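Harder water for eastern Skistcombe as Tudose wells enter service

2018-07-24

Households in the eastern part of Skistcombe will receive noticeably harder water from the end of July, when the supplier Stisar moves the area from the reservoir line to the wells at Tudose. The change affects 1,000 connections east of the rail line. Connections west of the line stay on the reservoir and will see no difference.

Stisar gives the hardness of the Tudose water as 357 milligrams per liter, expressed as calcium carbonate. That places it in the very hard range. Hardness is caused by dissolved calcium and magnesium and is not treated as a health matter. The well water is disinfected at the same dose as the reservoir water, and the supply pressure at the street will not change.

The reservoir line is being taken out of use on the eastern side so that a section of cast iron main can be relined. The valves that separate the two zones were fitted last year and have been tested at night. Stisar has not set a date for returning the eastern zone to reservoir water, and its notice to customers says the wells may be kept as the permanent source if demand on the western side keeps rising.
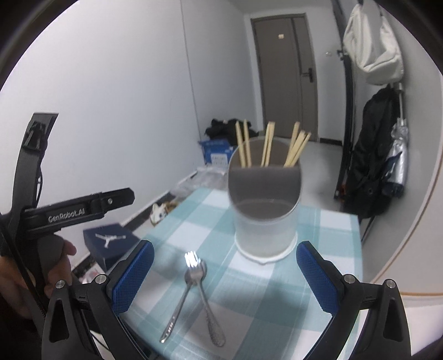
Hard water leaves scale wherever it is heated or allowed to dry. Kettles, coffee makers, shower heads and the heating elements of dishwashers are affected first. Scale on a heating element slows the transfer of heat, so the appliance runs longer for the same result. On the table the effects are minor: glasses and metal flatware show white spots if left to air dry, while bare wood, such as the light chopsticks in the holder, shows them much less. The holder itself is another matter, as drops that collect at the bottom of any upright container will leave a ring. Wiping with diluted white vinegar removes it.

Customers with a dishwasher should reset the hardness dial or menu to match the new figure and check the salt level where the machine has a salt tank. The setting is normally described in the manual under water softening. Machines without a tank can be run with a combined detergent, although the maker's limits for hardness still apply. Laundry detergent should be measured by the hard water line on the package. Using the soft water dose will leave fabrics stiff and can turn white cloth gray over repeated washes.

Water heaters should be looked at during the next regular service. Lowering the thermostat to reduce scale is not advised unless an installer has confirmed that the storage temperature remains high enough to control bacteria. Owners of ion exchange softeners will need to reprogram the regeneration cycle, and salt use will go up. Softened water should not be used for mixing infant formula, and most installations have an untreated tap at the kitchen sink for this purpose.
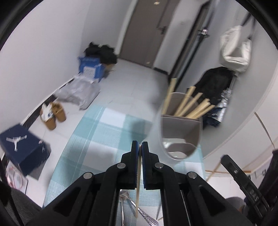 Aquarium owners are advised to make partial water changes over a longer period, mixing old and new water, and to measure hardness before each change. Home brewers and anyone using tap water for photographic developing should also work from the new analysis. The full table, including sodium, nitrate, iron and manganese, is printed on the back of the customer notice.

The laboratory Jutetia will sample the eastern zone at 10 points, all of them taps in occupied buildings, during the first three weeks after the changeover. Samples will be tested for hardness, pH, turbidity, residual chlorine and lead. Results are to be posted on the Stisar website by sampling point, with the street but without the house number.

Some discoloration is possible on the day of the changeover, when flow reverses in part of the network and loose deposits are carried along. If the water runs brown or cloudy, the cold tap nearest the meter should be run until it clears. Hot taps should stay closed during this time to keep sediment out of the heater. Laundry should be put off until the water is clear. Discoloration that continues overnight should be reported to the Stisar fault line, and a flushing crew will be sent to the nearest hydrant.

The standing charge and the price per unit are unchanged. Stisar will supply one hardness test strip per connection on request, at the service counter in Skistcombe or by mail.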